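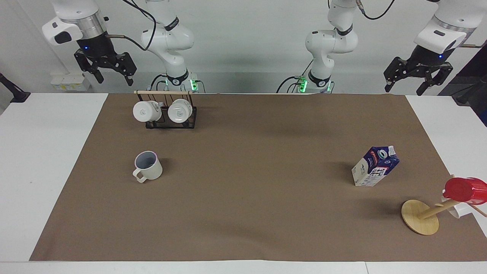
Home | Manuals | Bameck Two-Arm Cell | Setup | Care | Contact

Section 2: Laying the paper and setting out the cup task

By now both arms should be bolted down along the back edge of the table and the cables dressed so they can follow the arms without pulling. If you are still waiting on a bracket or a cable tie, please go back to Section 1 and finish up there first. Everything in this section is gentle work and you can take your time with it, but it does assume the arms aren't going to shift under you.

We talk about the right arm and the left arm as the robot would, looking out from the wall toward you. Standing at the front of the table, you will find the right arm on your left hand side and the left arm on your right. It feels backward for the first day or so, and then you stop thinking about it. The Skerach software uses the same naming on every screen, so it really is worth getting comfortable with it now.

Before you start

You will need the roll of brown kraft paper, a pair of scissors, low-tack tape, a soft dry cloth, and the box of cups and stands that came with your kit (or your own, if you are building a task of your own devising).

CAUTION: Put the cell in Hold before you lean over the table. Hold keeps the arms still but does not remove power, so keep your head and shoulders out from under the grippers even when everything looks perfectly calm.

Laying the paper

1. From the main screen, choose Park High. Both arms will lift and swing outward, toward the two upper corners of the work area, and stop with their grippers pointing down. Wait for them to settle, then press Hold.

2. Look at the lights. There is a cluster of green ones on each base and a small blue one at each wrist. If any of them is dark, stop and turn to Section 6.

3. Wipe the table with the cloth. Crumbs and bits of old tape make little hills under the paper, and a cup standing on a little hill will lean just enough to spoil a grasp.

4. Cut the paper to 1169 mm by 700 mm and lay it down with the long side running left to right. Leave white table showing at the left, at the right, and along the front. Those margins help the software find the edges of the work area.

5. Smooth the sheet from the middle outward with the flat of your hand. If it came off the tight end of the roll and wants to curl, turn it over and try again before you reach for the tape.

6. Tape the corners, keeping the tape flat.

NOTE: Plain brown paper is a good choice for white cups, which can fade away almost completely on a white table. Change the sheet when it gets creased or shiny. We like to put a new one down on Saturday when the room is quiet, but any day you will remember is a fine day for it.

Setting out the cups and stands

7. Put the wire mug rack at the back of the sheet, on the right arm's side. Lay the dowel across the top and hang the white mugs upside down. Give the rack a light push with one finger. It should stay put.

8. Stand the loose mug in front of the rack, right way up, with its handle turned toward the front. Leave enough room around it for the open fingers of the gripper, and then a bit more.

9. Set the wooden mug tree near the front corner on the left arm's side. The post leans, so turn the base until a peg reaches out to the side, and add the cups you want on it.

10. Place the milk carton on the same half of the sheet, well clear of the tree. It doesn't have to be square to the table. A carton that sits a little crooked is closer to what people have in their kitchens, and the Amano grasp planner copes with it very nicely.

CAUTION: Use only empty, dry cartons. A squeezed carton with even a splash left in it can make a real mess of the paper.

Checking the grippers

11. With the cell still in Hold, look at each gripper from the side. The two black fingers should be open and free of paper scraps and tape. Wipe them with the dry cloth if they look dusty.

12. Step back, release Hold, and run Finger Check from the Care menu. Each gripper closes and opens 2 times while its arm stays where it is. Listen as much as you look. A dry scraping sound means the slides want cleaning, and Section 5 will take you through that.

13. When the check is done, the screen shows code 151. That is the all-clear for this section. Any other code is listed in the back of the manual, with what to do about it.

If you have to stop partway, leave the arms in Park High and put the cell in Hold. The layout will keep until you come back, although it is kind to leave a note for whoever uses the table next.

Related items
Section 1: Mounting the arms and dressing the cables
Section 3: Teaching the first pick
Section 5: Cleaning the gripper slides
Plandomton paper and stand kit: parts list
Release notes, September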